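November, evening

Today I worked on the arm from four o'clock until my wife called me for soup. The new shoulder bracket finally fits. Miloslav Krajčí cut it for me in the shared workshop in Draddale, and I only had to file one corner. I tightened the screws, took them out again, put in the longer ones, and tightened those. The elbow still makes a small noise when it comes back from full reach. I wrote this in the notebook last week also, so I can't say that I did not know.

The motor board from Sirkon gets warm after 30 minutes. I put my finger on it many times, and this is not a scientific method. Elikem Bawa promised to lend me his thermometer. He also thinks my power supply is too weak, but he thinks this about everybody's power supply.

After the soup I moved to the computer. I don't want the real arm near real plates yet, so I practice the serving task in simulation first. I gave it 200 tries with the old wrist settings, and 56 of them were good. Kristýna Kopecký had asked me to write down also the bad ones, with the reason, and I did it for the first page and then became tired.

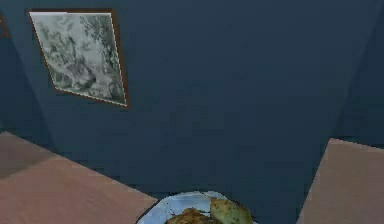
The camera angle is my next job. I set the tilt by hand and copied the same number from the drawing of the bracket, but I think now that the drawing measures from the other side. Most of the view goes to the blue wall and the picture hanging on it, while the plate is down at the bottom edge and the green piece of food is only partly inside. I will turn the camera down by 5 degrees and look again, then 5 more if it is needed. If it helps, the real bracket must change too, and I will have to ask Miloslav for another piece. Tomorrow the elbow first.

Comments

Matúš Ševčík: Check the sign of the tilt before you cut new metal. I made two brackets wrong like this.

Socorro Salazar: Is the noise only when it comes back? Mine was a loose belt.

Elikem Bawa: Thermometer is in my bag. And your power supply is too weak.

Last updated: November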